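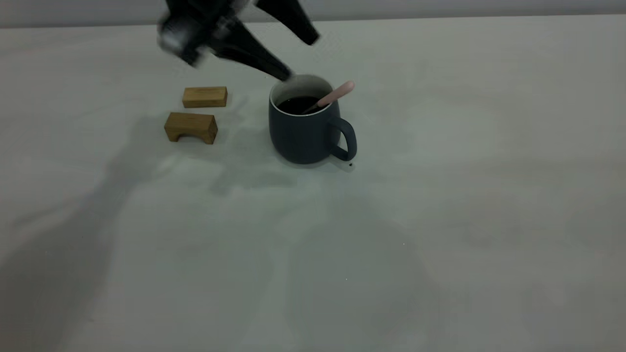 Gendden told the shift lead in the first week that it would quit if the arm ever touched its cup. Gendden is a login name on the staff board at Pandine, where most people go by theirs, and the comment is still pinned there.

The floor manager, who has run the Pandine coffee counter for 11 years, remembers it well. "People were angry, and I was one of them," she says. "We found out in July from a delivery note."

The arm now handles coffee orders for 70 staff in the building. It works with mugs, spoons and a pair of wooden blocks that serve as a spoon rest. Before, two people did that all morning. Both still work there, on different hours.

"I start at 6:30 now, I used to start at 5," one of them says. "I like that part. What I don't like is standing by in case it stops. You can't really start anything else."

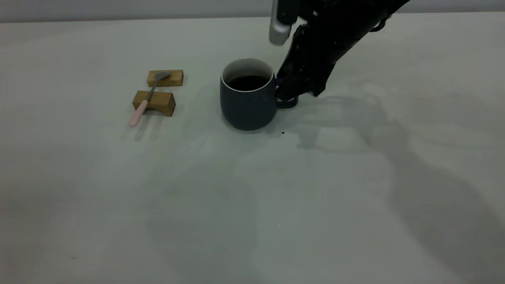

What changed on the floor

The manager says her own job has more paperwork. Every stop gets logged, and there were 124 in the first month. "Some were a mug handle facing the wrong way," she says. "We had to learn to set things down the same every time."

She wants the standby time counted as work on the rota. Draltanow, which owns the counter, has agreed to talk about it.
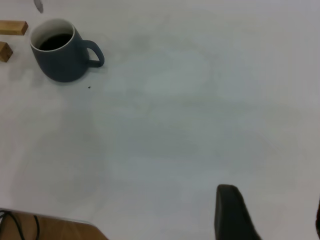 The coffee station at Pandine.

Comments (2)

fang_nights: We got one of these too. Same problem with standby.

Gendden: I didn't quit. Still want my own cup left alone.

Contact | Copyright Draltanow Staff News | Back to top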